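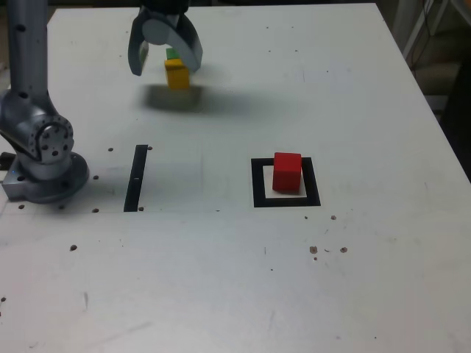
Table 12, tape markings and surface, 9/22/22.

Ostari Workroom: Table and Floor Inspection
Inspector: Atif Sandhu
Form 1417

1. Tabletop clean. PASS. Specks noted, no action.

2. Surface intact. COMMENT. Small dark holes in the top, one near each end of the black strip. Three brownish spots to the lower right of the square marker. Try cleaner first, fill if they are pits.

3. Tape markings in place. PASS. Black strip slightly slanted. Re-lay at next change of tape if a straight line is wanted.

4. Blocks within marked area. COMMENT. Red cube inside the square, toward the upper right of the white. Center it before measuring.

5. Cables behind table secured. OPEN. Not checked from the back. D. Marchetti to check.

6. Floor clear to 2 feet on all sides. PASS.

7. Table level. PASS.

Next inspection: November.

Related items
Privley Storeroom: Shelving Checklist
Workroom Tape and Marking Guide
Table 10: Inspection Comments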